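The Prendum Scoop Set from Delell

I've been using these little scoops long enough now that I figured they deserved a proper page of their own. 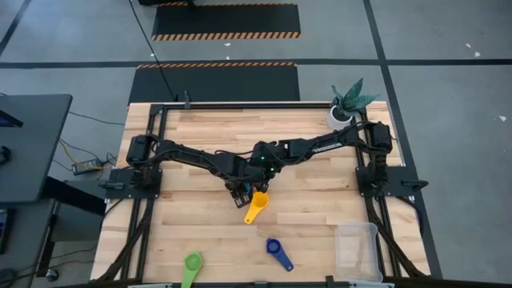
What I like about them

Color, first of all! I keep the yellow-orange one for flour, the dark blue one for coffee and the light green one for the dog's kibble, and I haven't mixed them up yet (my husband has, but he'd mix up anything). The head is round like a cup, so it holds a good heap without everything sliding off on the way to the bowl, and the handle tapers down to a small hole at the end so you can hang it on a hook. Mine mostly live in a drawer, or in a clear bin on the table when I'm baking, but the hook is nice to have.

I was using an old measuring cup before and kept banging my knuckles on the rim of the flour jar. With the longer handle I can get right down to the bottom of the jar, even when it's nearly empty.

What I'd change

I wish there were a fill line inside the head. I end up guessing, and my pancakes vary a lot from one Saturday to the next. Keegan Després, who looks after kitchen goods at Delell, told me a marked version might come in August, so if you're fussy about amounts you may want to hold off.

Care

Warm water, a bit of dish soap, a quick rinse. Let them dry all the way before they go back in the sugar or you'll get clumps stuck to the inside (ask me how I know). I wash mine by hand and have never tried the dishwasher.

Ordering

Item number 3465. The price is $5.49 per scoop, any color, and we pack 6 to a carton if you're buying for a shop or a school kitchen. Raltotus hooks fit the handle hole and are sold separately.

Page updated 15/04/2021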